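Subject: Re: [grasp-learning] wrist view only, or wrist plus head? 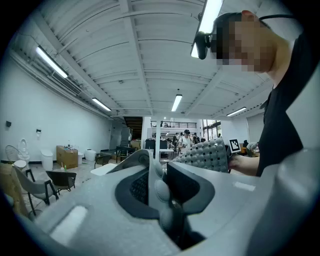

Wrist view from the hand-held gripper, with the studded pad and its marker at the top.

Replying on-list as two people asked me the same thing privately. The short version is that adding the head view helped us on some tasks and did nothing on others, and the split was fairly clean.

On the earlier message:

> We are collecting with hand-held grippers at the moment, wrist
> camera only. Before we spend money on head cameras for every
> operator I would like to know if anyone has compared the two on
> the same demonstrations. The Rovance write-up says the head view
> gives "better context" but has no table. Also, does the person
> showing up in the wrist view cause you any trouble? We have been
> throwing those episodes away and it is costing us a lot of data.
>
> We have one large room and cannot easily change the background.

We did compare them. The set has 2386 demonstrations, all recorded with both views, so the wrist-only policy and the two-view policy were trained on the same episodes. Same network, same number of steps, same action labels. The only change was whether the head stream went in. We ran 4 tasks with 36 trials per task for each policy.

For the two tasks where the target is already in the wrist view when the motion starts, we could not tell the policies apart. The gap was one or two trials either way and it moved when we changed the seed. For the two tasks where the gripper has to travel first and the target comes into view late, the two-view policy was clearly better. Most of the wrist-only failures there were the arm going off in a plausible direction and never finding the object. Once it got close, it grasped about as well as the other one.

One caution. Our robot has a fixed camera on a post where the operator's head would be, and it doesn't move the way a head does. We cropped and shifted the head stream during training to make up for that. Without this step the two-view policy did worse than wrist only on all the tasks, so please don't read our result as "add a camera and it gets better." The Galen code has a crop option that does nearly the same thing, but check the default, which was too small for us.

On people in the wrist view: we stopped throwing those episodes out. We had set aside 146 of them in the first pass, using a rule that dropped anything with a face or upper body larger than a set area. Putting them back made no difference we could measure on the near tasks and helped a little on the far ones. My guess is that they were simply more varied in where the gripper pointed. Faces are pixelated before anything is shared, and training on the pixelated frames was fine.

The background matters more, in my opinion. Our wrist frames take in a lot of the room, with ceiling lights, chairs, stairs and people farther back. A policy trained from one starting spot did badly when we turned the robot's table to face another wall. Having operators start from different places fixed most of it. If you can't change your room, changing where people stand is cheap.

Two smaller points on the markers. Keep a clear white border on them or detection drops out when they are tilted. And check the time offset between the two streams at the start and at the end of a session. Ours drifted enough over a long session to matter, and we only caught it after the Gunwood loader refused a batch. The Vasić script corrects a constant offset but not drift, so we fit a line through the two checks and resample.

I can post the per-task table and the crop settings if there is interest. The raw data will have to wait for the review in March.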